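Sticky drawers, squeaky hinges and other shop jobs for a wet weekend

Oct 19, 2021

Quick one this time, the garage is a mess and I have half of Brilville's fall leaves to rake up. Tips in no order. Most of these came out of my own mistakes.

Drawers that stick. Pull the drawer all the way out, turn it over, look for the shiny spots. Shiny means rubbing. Rub a plain white candle stub along them, and along the runners too. No oil! Oil soaks in, swells the wood and picks up every bit of dust. Still tight? Sandpaper, fine, a few strokes, try it again. Easy to take off too much.

Hinges. Tap the pin up with a nail from underneath, wipe it, smear of petroleum jelly, drop it back. One hinge at a time or you'll be holding a door. The spray stuff works for a week and then you get black drips down the paint.

Stripped screw holes. Toothpicks and wood glue. Pack them in, snap off flush, let it dry overnight, drive the screw. I did the whole back gate on our old place on Zandden Road this way and it held for years.

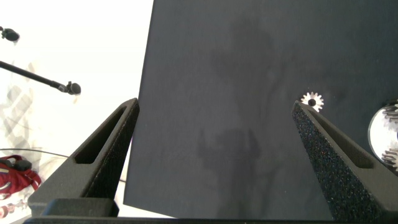

Bench tops next. A work surface wants a wipe at the end of every job, not once a season. Damp rag first, then a drop of dish soap, then a dry rag. Glue spots come up with a plastic scraper held nearly flat, metal one will dig in. Dark boards are the worst for showing it, they go mottled and streaky like the charcoal gray one here, and the trick is to wipe in one direction and change the rag when it gets gray. Going in circles just moves the smudge around. If its a painted board test the soap in a corner. Wood tops get a thin coat of paste wax in March and that does me for the year.

Small parts. Egg cartons for whatever you're taking apart today, jars for long term. Lay the parts out in the order they came off, left to right, and put them back right to left. Take a phone picture before you start. I forget every single time and then there's a spring left over.

Labels. Masking tape and a marker. Write what it fits, "hall fan" beats "long screw". I have a jar that says MISC 2 and I am afraid of it.

Stuck jar lids in the shop (paint, varnish, glue). Stretch a bit of plastic wrap over the mouth before you screw the lid on. Already stuck? Hot tap water over the lid, rubber glove, twist. For glue bottles, a dab of petroleum jelly on the threads when new.

Plastic gears in old hand-crank and kitchen stuff. My Hasel mixer quit on me last winter, just a horrible clicking. Unplug it, open it up, get the old grease out with a toothpick and a cotton swab. Look at every tooth. Go all the way round, because one chipped tooth is enough to make that click.

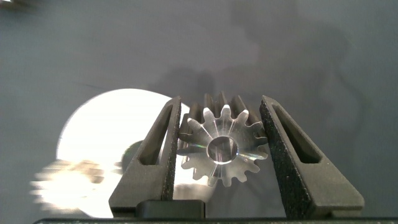
What should I clean plastic gears with?

Warm water and a little dish soap, with an old toothbrush for between the teeth. Let them dry fully before you grease them. Stay away from acetone and nail polish remover, they can craze or melt some plastics. Then a thin smear of grease marked safe for plastic, and food safe if it's in a mixer.

Rusty hand tools. White vinegar in a tray, overnight, scrub with steel wool. Rinse in water with a spoon of baking soda, dry right away, wipe of oil. Don't leave them in for 3 days like I did with my good pliers.

Sandpaper. Tape on the back before you tear it and it lasts longer. Clogged belts clean up with one of those crepe rubber blocks, Khalaf Hardware keeps them by teh register.

Cords. Over, under, over, under. Not round your elbow, it twists the wires inside. Velcro strap on the plug end so you never lose it.

Gutters next time if the rain lets up.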